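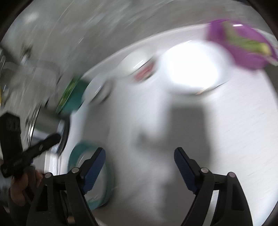
White on white at the Gruller open day, with a little spot of red on the dish.

I have wanted to see the inside of the Gruller works ever since I found one of their soup bowls at a yard sale and turned it over to read the stamp. They open the doors twice a year, once in spring and once in November, and on April 23, 2023 I finally got myself on the list. Vy Lâm drove, I brought the snacks, and we were in the parking lot on Distell Road a full half hour before the gate opened. So were plenty of other people! There was a couple in front of us with a chipped sugar bowl wrapped in a towel, hoping somebody could match the lid.

You sign in at a folding table, pick up a paper badge with your group color on it, and wait in the old packing shed until you are called. We were green. Green went second, which gave us time to look at the wall of seconds and oddities by the door. My favorite was a platter that had slumped over the edge of a kiln shelf and come out shaped like a saddle. Vy liked a stack of cups that had fused together in the firing, five or six of them leaning like they were tired.

Our guide was Joyce Mwakyusa. She started in the glaze room and now looks after the pattern archive, and she was wonderful, quick and funny and happy to be interrupted, which was lucky because our group interrupted her constantly.

The clay room

First stop was the clay room, and the smell alone was worth the ticket. It smells like a basement after rain. The clay comes out of the mixer in long gray logs that get cut with a wire, and there was a log on a bench that we were allowed to poke. It is much stiffer than I expected. A boy in our group pushed his whole thumb in and then looked terribly guilty, and Joyce told him to do the other one so they would match.

Plates here are shaped on a spinning mold with a profile tool that comes down and presses the back of the plate while the mold forms the front. So the plate is made upside down. I had never once thought about that. The woman running it took a slab, slapped it flat, dropped it on the mold, brought the arm down, trimmed the edge with a sponge and was on to the next one before I had worked out what I was looking at. On a good shift that bench turns out 600 pieces. She did three in a row for us and then did a fourth very slowly so people could film it.

The drying racks are in the same room. Unfired plates are a soft, chalky gray, and you really do not want to touch them, because a thumbprint at that stage will still be there after the firing. There are signs. People touched them anyway.

The kilns

There are two kilns, a big one and a small one, and only the small one was open. Joyce let us stand right in the doorway. It holds roughly 300 dinner plates if everything is stacked tightly, fewer if there are bowls in the load. The inside walls have gone a toasty brown from years of use and there are little puddles of old glaze on the floor, shiny as candy. Somebody asked how hot it gets and Joyce said, "Hotter than your pizza oven, and yes, someone has asked me if we have tried pizza."

They have not tried pizza. I was a bit disappointed.

The big kiln was running, so we walked past it behind a chain. You could feel it on your cheek from several feet away, and the whole hallway was like a greenhouse. Dress in layers if you go. The packing shed is freezing and the kiln hall is July.

Glaze, and a great many kinds of white

Now this was the part I could have stayed in all day. I assumed white was white. Gruller keeps a board of whites on the wall of the glaze room, every one of them a small tile with a number on the back, and there are 136 of them. Some lean blue, some lean pink, some look like heavy cream, and a few look exactly the same to me no matter how long I squinted. Joyce pulled two off the board and asked us which was warmer. Half the group said the left one and half said the right, and we got pretty loud about it.

The house white, the one on most of the dinnerware, is called Vakulenko, after the chemist who mixed the first batch. It is a clean, bright white with a lot of shine. They dip everything by hand here. The dipper holds a plate with a pair of metal tongs that have tiny points, swings it through the vat in one sweep, gives it a shake, and sets it down. Then someone else touches up the marks where the points were, using a brush so small it looked like it came out of a dollhouse. If you have Gruller plates at home, go look along the foot ring. I found the touch-up spots on mine as soon as I got back, and I have been showing them to everyone who comes over.

We each got to dip a test tile. Mine has a drip down one side. I love it.

The pattern archive

The archive is upstairs, one long room with a sloping floor and flat drawers from end to end. One plate of every pattern the works ever sold is supposed to be in there. Joyce says there are gaps, and she keeps a wish list pinned by the door with photocopied pictures from old catalogs. If you own anything with a green fern border and a scalloped edge, please write to her!

She opened drawers for us more or less on request. We saw wheat, we saw sailboats, we saw a very strange one with lobsters that was made for a hotel and sent back. Vy asked for anything with birds and was handed a saucer with a wren on it, hand painted, the feathers done in strokes finer than eyelashes. She held it with both hands and did not say anything for quite a while, and if you knew Vy you would understand what a compliment that is.

The couple with the sugar bowl got their answer up here too. The pattern was in the third drawer Joyce tried, lid and all. The lid is not for sale, of course, but now they have the name and the years it was made, and they were as pleased as if they had won something.

Plates with food on them

After the tour proper you end up back downstairs in the bright room at the front, where they show the dishes the way they are meant to be used. Everything in there is about how food sits on a plate. I liked it much more than I thought I would. It is amazing what a small touch of red does against all that white. Your eye goes straight to it. The light in there is strong, and a glossy glaze throws it right back at you, so you find yourself ducking and leaning to get around the shine, along with everyone else.

A cook from Genau, the café across the road, was talking about why she buys white dishes and only white dishes. Tomatoes, beets, a radish cut thin: all of them look brighter. Brown food, she said, needs all the help it can get. She also prefers a shallow dish with a bit of a rim for almost everything, salad included, and after listening to her for ten minutes I have started eating my breakfast eggs that way.

There was a table where you could try arranging your own. I made a mess of mine and Vy made something that got photographed by strangers.

The shop

Seconds are sold from crates in the back half of the packing shed, and this is where people's manners slip a little. Go early. The small plates disappear first. Most of the flaws are tiny, a pinhole in the glaze or a foot that is not quite level, and you can test for wobble on the slab of glass by the register. I came home with four side plates, a gravy boat with no saucer, and a mug whose handle sits a touch crooked. Vy bought one dinner plate, after looking at what must have been every dinner plate in the building.

If you want to go

Tours are 60 minutes on paper and ran closer to two hours with our lot. Sign up by phone, and ask for a morning group if you care about the seconds. Closed shoes are required and they do check. The archive is up a steep flight of stairs, but they will bring a tray of pieces down for anyone who would like to stay on the ground floor; a man in our group did that and said he got a better look than we did.

Eat at Genau afterward. The soup was leek and the bread was still warm, and everything comes on Gruller dishes, so you will be turning your saucer over to check the stamp like the rest of us. My tile is being fired with the next load and they will mail it to me. I have already cleared a spot for it on the kitchen windowsill, next to the soup bowl.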